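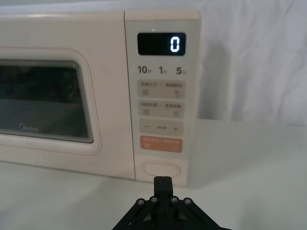 ### 4.2 Objects left on show

The households in Henen and Hollenstein were asked which kitchen objects they kept in view and which they put away after use. Of the 1260 questionnaires sent out in June, 780 came back with this part filled in. The answers were sorted by Urrutia and Gruber using the groups set out in Section 3: tableware, storage jars, textiles and small appliances. Where the two disagreed, the answer was read again by Cáceres and her choice was kept.

Tableware was the group most often moved between cupboard and shelf. People brought out bowls and jugs when they had guests and left them standing for several days afterwards. Many described this as tidying they had not got round to, but during the visits the same people had often given the pieces some thought. A jug had been turned so that its handle faced the wall, or a stack of plates had been put in order of size. We have counted such cases as display, following the rule that any object placed with care is on display even if the owner does not call it that.

Storage jars hardly moved at all. Most stood where they had been put when the household moved in, and the contents had changed more often than the jars. Respondents in Hollenstein were more likely to own jars as a matching set, while those in Henen tended to mix bought jars with ones that had once held food. 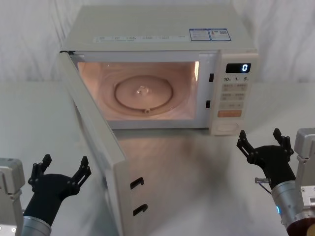

Textiles gave us the most trouble. Tea towels were named both as things in use and as decoration, sometimes in the same answer. Moser suggested dividing them by whether they were ironed, and this was tried on the answers from the 50 homes we visited. It worked for all but a few, and those were placed under use.

Small appliances were seldom chosen for display, but they took up a large share of the surface that could be seen from the door. Respondents spoke of them mainly in terms of colour. White was called safe, black was called heavy, and cream was called warm or, by older respondents, old-fashioned in a good way. Several people had bought a kettle or toaster to match something larger they already owned. Few had done it the other way round. Trim and handles were brought up less than we had expected from the earlier Citlow interviews, where questions about finish were put to people directly. 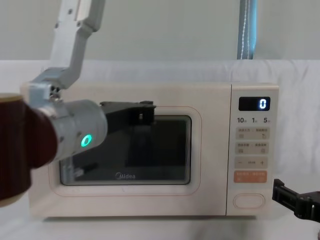 *Figure 4. Small appliance in a cream-white finish with pale pink door trim (Midea microwave oven).*

The link between appliance colour and tableware colour was weak. Households with pale appliances owned dark plates about as often as anyone else. Hämmerli's reading is that plates are bought to suit the table and appliances to suit the worktop, and the visit notes mostly bear this out. The exceptions were homes where people ate in the kitchen, which are taken up in Section 4.3.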